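Toy exchange in Makori continues from door to door

2020-04-16

The toy exchange in Makori, which usually takes place twice a year in the hall of the primary school, will not be cancelled this spring. It will be done by boxes. Families who signed up are asked to fill one box with toys their children have outgrown, close it, and leave it at the front door on the morning of collection. A driver from the delivery firm Skuvia will take it away, and another box will come back later.

The plan was published this week by Perla Trujillo, who has organized the exchange for the last four years. She said that 60 families had already put their names on the list and that the list can grow up to 200. After that number the driver would need a second round, and for a second round there is no money at the moment.

"In the hall it was simple, everybody brought a bag and the children ran to the tables," she said. "Now we must think for everybody before. Which box goes to which house, how old is the child, is there a baby in the family who puts things in the mouth."

The boxes do not need to be new or special. The organizers first wanted to buy 200 equal cartons, and Plivwood, the furniture workshop on the road to Flimska, offered to give its used packing cartons for free. But these were too large. A child cannot fill such a carton, and a half empty carton gets crushed in the van. It was decided that each family uses what it has at home: a shoe box, a cookie box, a plastic tub from the kitchen. The only rule is that a grown person can carry it with one hand, and that the family does not expect it back.

Trujillo has put some advice on the page of the exchange, from the experience of past years. Sort the toys on the floor, on an old tablecloth or a sheet, so that small parts do not roll under the furniture. Let the child decide first and the parent second. Rings, figures and play food can be mixed in one box, but necklaces and anything else with beads should go in a separate small bag with a knot, and the bag should be marked. Soft toys are accepted only if they were washed at 60 degrees. If the label does not permit this, please keep the toy for the next exchange.
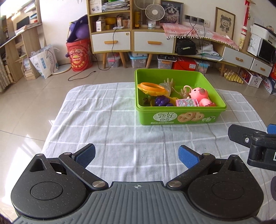
Perla Trujillo answered by telephone that the most frequent question from parents is whether a box may be mixed, with toys for different ages together. It may, she said, as long as the age of the youngest child who could safely play with everything is written on a paper and taped on the lid. If the box has no lid, a kitchen towel or a piece of wrapping paper tied with string is enough.

Other questions were about hygiene. After collection all boxes will stand closed for four days in a storage room that Skuvia lends for this purpose. Hard plastic toys should be washed with warm water and soap before they are packed, and dried well. The organizers ask not to use strong cleaning products with a smell, since small children will have the toys in their hands and also in their faces. Wooden toys can be wiped with a damp cloth.

Not accepted are electric toys with missing battery covers, puzzles with missing pieces, slime and modeling clay that was opened, and balloons. Books are also not accepted this time. The library plans its own book exchange and asked that the two things stay separate.

A small change concerns the matching. In the hall, each child received paper tickets for the toys brought and could choose with them. By boxes this is not possible, so the tickets are left out. Each family gives one box and receives one box, and it does not matter how many toys are inside. Some parents wrote that this is not fair to those who give a lot. Trujillo's reply on the page is short. She wrote that a child of three years does not count, and that who has too many toys at home should be happy to have less.

Families can write a wish on the registration form, for example animals, building blocks or things for playing kitchen, but the wish is not a promise. Last autumn there were 30 doll strollers and almost no cars. It is also possible to give a box and not receive one. These additional boxes will go to families who have nothing to give at this time and who can register in the same form without explanation.

The first collection will take place on the streets north of the river, and the south side follows when the first boxes are out of the storage room. The exact hours will be sent to every family by text message the evening before. People who live on the upper floors should bring the box down to the entrance of the building, because the driver will not enter the houses. Please write the apartment number on the bottom of the box and not only the name, as in Makori many families have the same name.

For the village of Flimska there is no collection at the door. The Skuvia van will stop for 30 minutes at the bus station, and families can put their boxes on the bench beside the ticket window and step back. The return boxes will be given out in the same place. Whoever has no car and lives far from the station may ask a neighbor to bring two boxes, but then both names must be on the form.

The cost of the fuel is paid from the cake sale of last year. No fee is taken from the families. Those who want to help with money can buy stickers and string for the organizers and leave them with their box.

Registration is open until the list is full. The form is on the page of the exchange, and for those without internet a paper form lies at the bakery in Makori, next to the bread slicer. Forms without a telephone number cannot be used. The organizers hope to finish all deliveries in May. Boxes which cannot be delivered will stay in the storage room and will be offered again at the autumn exchange, if it can be held in the hall.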